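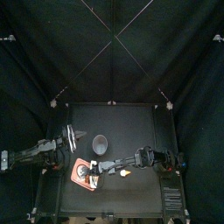

Mirjam Kuster thinks the ginger bug is underfed, and that I should give it another 4 days with twice the sugar before I go blaming the flour or the weather or anything else. She may well be right, she usually is about anything that bubbles.

April 25, 2019

Right, so where we stand. The bug is on its second jar. The first one went sour and flat over the long weekend when none of us fed it, and I tipped it on the compost without much ceremony. This one was started with the organic root from Verstraete, skin left on, grated on the coarse side of the grater, and filtered water that had stood overnight in the big pitcher. I get a few bubbles when I stir and a nice sharp smell, but no real foam on top, and the little bits of ginger sink back down sooner than I would like.

Nayeli's notes from last August are still taped inside the cupboard door and I went back to them this morning with my coffee. She was getting a proper hiss by day 3, but of course the kitchen was a good deal warmer then and she was using the dark sugar (the sticky one, in the brown bag, which I can't find anywhere in Prurkstead now). I'd love to know which of those two things mattered more. If anyone has the patience to run them side by side, please do, and write it down here and not on the back of an envelope. Spyros, I am looking at you fondly.

Opened two bottles from the last batch at lunch. The lemon one was lovely, dry and a bit peppery, and it poured with a fine head that hung around for as long as it took us to drink it. The plum one was flat as a pond. Same bug, same day, same shelf, so I suspect the swing top – the rubber ring on that bottle has gone hard and I could turn it with one finger. There are 11 new rings in the drawer with the labels, please use them and throw the old ones out, don't put them back in the drawer "just in case" like I do.

Orhun asks whether we could bottle at Jircombe next time, as the sink there is deeper and you can get a whole crate in. I'm all for it, but somebody has to carry the full bottles back up the hill and my knees have opinions.

For tomorrow: feed the bug a heaped spoon of ginger and two of sugar, stir it hard, move the jar to the shelf over the boiler and put the cloth back on with a fresh rubber band. The thermometer strip reads oddly low over there, so check it against the kitchen one first. Tarek has the funnel at home and says he'll bring it in with the rest of the plums.

Still owe Brerer for 38 bottles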